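Clornuvstead Tap Water Taste Notes

Readme, last touched 10/11/20

What you get
One spreadsheet of opinions about tap water, gathered from 29 kitchens in Clornuvstead by people who should have had better things to do. Each row is a glass of water and what somebody thought of it.

Columns
street: spelt however the taster spells it
score: 1 to 5, where 5 is "would drink again"
remarks: free text, occasionally very free
taster: initials only, after the Ardeleanu Road business

Known problems
Irina Lungu scored everything 3 in January because she had a cold. We left her rows in. Traian Filip used half marks, was asked to stop, and moved on to quarters. His scores are rounded down, which he considers an insult.

"Swimming baths" appears 13 times in the remarks and is not always a complaint.

Cedov Lane has no entries. They have a well and are smug about it.

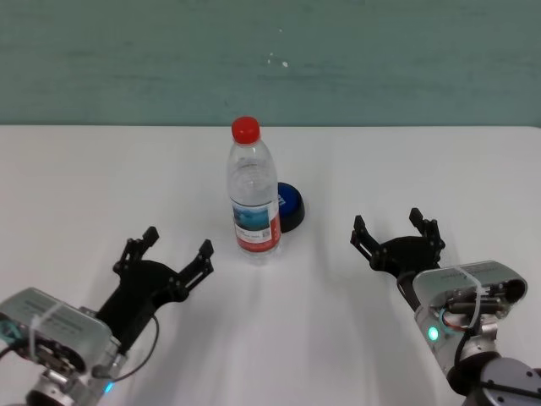

Please don't use the file to decide whether your water is safe. It measures taste, mood and, in the case of the upper streets, a long grudge against the lower ones. For anything medical, ring the water company and enjoy the hold music.

Opening the file
Any spreadsheet program will do. Funix users should skip the first 30 lines, which are Traian's notes on rounding.

Corrections
Send them to Irina. She reads everything and replies to the short ones.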